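Two weeks of driving a robot through a house that doesn't exist

I have been meaning to write down how the teleoperation work is going, mostly so I remember it myself by the time we get to the second batch. Jin-sol Kwak asked me in March if I wanted to help record demonstrations for the Durnesa project, and I said yes without asking many questions.

The job is simple to explain. A simulated mobile robot has to learn household tasks, and it learns them from recordings of a person doing them by remote control. I am one of the people. I sit at a desk with two hand controllers and a foot pedal, I see what the robot would see, and I drive it from room to room, reach for things, pick them up and put them where the task card says. Every run gets saved. The target for our group is 245 good ones, and as of 21 May 2025 we have 201.

I assumed the arm would be the hard part. For me it was the driving. You have no feeling in your body for how wide the base is, and the first few days I clipped every door on the way through. Nawal Chraibi, who shares the desk with me, told me to stop before each doorway, look left, look right, and only then push the stick forward. It makes the run longer but the robot will copy whatever I do, so if I scrape a door in the recording I am teaching it to scrape doors.

The other thing I had to learn was to look at a room before moving in it. We call the house Skaltbridge. The layout stays put but the small objects get shuffled between runs, so you can't go by memory.

Views from inside Skaltbridge:

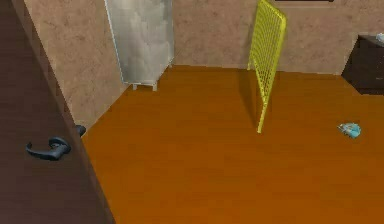
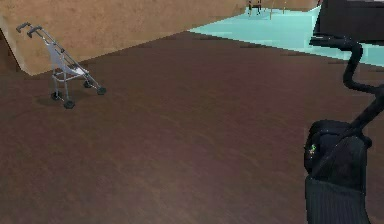
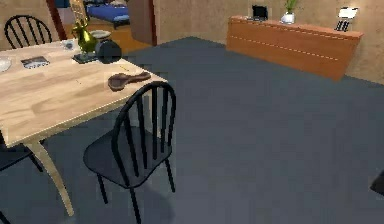 A run has a limit of 60 seconds for the short tasks. That sounds like plenty until you spend 20 of them lining up with a table. When I go over, the run is thrown out, and so is any run where I drop something. Cameron MacBrayne reviews them all and is strict about hesitation too. If I hover over an object while I make up my mind, the hovering goes in the data, and he says the first model they trained used to stop in front of things and wobble. He blamed the early recordings. Some of those were mine.

What has helped most is deciding on the whole path before I press the pedal to start recording. Where I will park the base, which hand, how I will back out afterward. I say it out loud, which Nawal has gotten used to. Then I press the pedal and do it at one steady speed. My early runs were jerky because I kept correcting. Now I let small errors go if they don't matter to the task, and fix the big ones slowly.

Turning the wrist is still awkward. The controller and the gripper don't line up the way your own hand would, and past a certain angle the arm takes a strange route to get where you asked. I have learned to roll my hand back to neutral before reaching. Stella Rotich does it without thinking, but she had a lot of practice on the older setup, Lurker, where the delay was worse and you had to plan a move ahead of what you saw.

My wrists get sore after a couple of hours. I switched to a lower chair and that took care of most of it. I also stop to stretch every ten runs, and I keep a paper tally on the desk so I don't skip it.

Next up are the tasks that need both hands, like carrying a tray. Sanaa Sqalli has written the cards for those and I've tried 2 of them as practice. Neither was worth keeping. I'll post again once I have one that gets past Cameron.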